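Bin picking, end of term

June 2026

The bin picking project is handed in, so I have time to write again. I said in the last post that I would explain what we did all semester, and two people have asked, so this is mostly for them.

Our course is a two-term lab class. In the first term everyone does the same exercises on the small training arms. In the second term you get put in a group and the group picks a task from a list. Ours was Soledad Huerta, Everaldo Barros, Igor Sýkora and me. We wanted the palletizing task and got bin picking, our second choice. Armelle Pruvost runs the lab and graded us.

The task sounds simple. There is a metal bin with long blocks in it, dropped in at random. The arm has to take them out one at a time and put them on a tray. You get 40 attempts on the day, and a person is not allowed to touch the blocks between attempts except to refill. The group decides how to find the blocks, how to choose which one to go for and how to get the gripper down there without hitting the walls.

The walls were most of the work. The sides of the bin slope inward, so the floor is a lot smaller than the opening, and anything near a wall is awkward. In November, before we had even been assigned the task, I watched last year's group drive a gripper finger into the side of it over and over. I thought they were being careless. We did the same thing in our first week.

Igor wrote the part that finds the blocks. He started with color only. That was fine until two blocks of the same color lay against each other, and then his program saw one very long block and sent the arm to the middle of it, where the joint was. He added a length check, and after that it refused to pick anything that looked too long. Then he added a second pass to split the long ones. The second pass is what we handed in.

Everaldo and I did the approach angles. We made a table of which directions were allowed for each part of the floor, by hand, with a tape measure and a notebook. There is a smarter way to do it, and Soledad had read about it, but we had three weeks left and the table was something we all understood. It has 80 entries. I typed them in twice, the first time with two columns swapped.

Glare was the other trouble. The back wall of the bin goes white when the overhead lights are on and the finder gets confused close to it. We asked if we could paint it matte and were told no, other groups use it. In the end we ignored a strip along the back of the image and accepted that a block lying right up against that wall might be left behind.

Soledad handled cables, which is a job no one volunteers for. Every time the wrist turned past a certain point the loop of cable at the gripper went tight. She kept moving the ties and writing down the joint angle where it started to pull. We put a limit in the code at that angle. It cost us some approach directions, so a few entries in my table had to be crossed out.
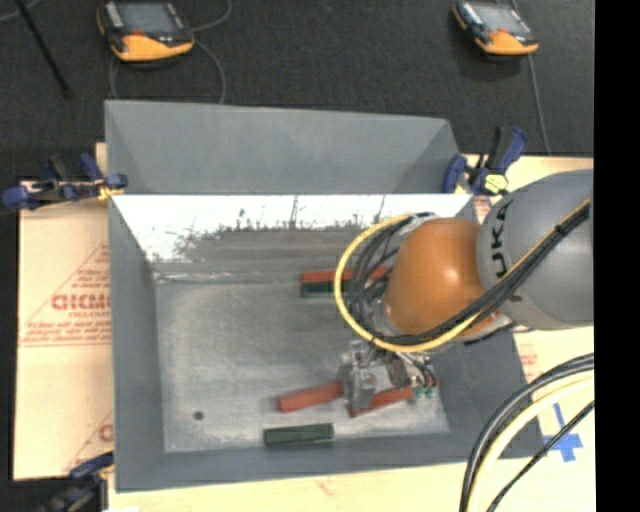 We had one full practice run before the assessment, on a Thursday evening, and it went badly enough that we nearly went back to the older version of the finder. Igor asked for one night. What he changed was a single threshold, from 900 to 980, and I still don't fully follow why it helped as much as it did. The next run was better and we left everything alone after that.

On the day we got 31 out of 40. Three of the misses were the same block. It had rolled onto its narrow side in a corner and we had never tested for that. The rest were slips, where the fingers closed a little high and the block dropped before it cleared the top. Armelle asked why we hadn't used the spare attempts to nudge the corner block into the open. None of us had thought of it.

We got a B plus. The report was marked down for the figures, which had no units on one axis. That was my section.

If you are taking the class next year: book the arm early, and tape down marks for where the bin goes before you measure anything. We had to redo a week of numbers after the bin was shifted. Keep the notebook in the lab too. Ours went home with Everaldo one weekend and we lost a Saturday.

I am off until the end of summer. Igor wants to keep working on the finder and has a list. I have told him I will look at it in the fall.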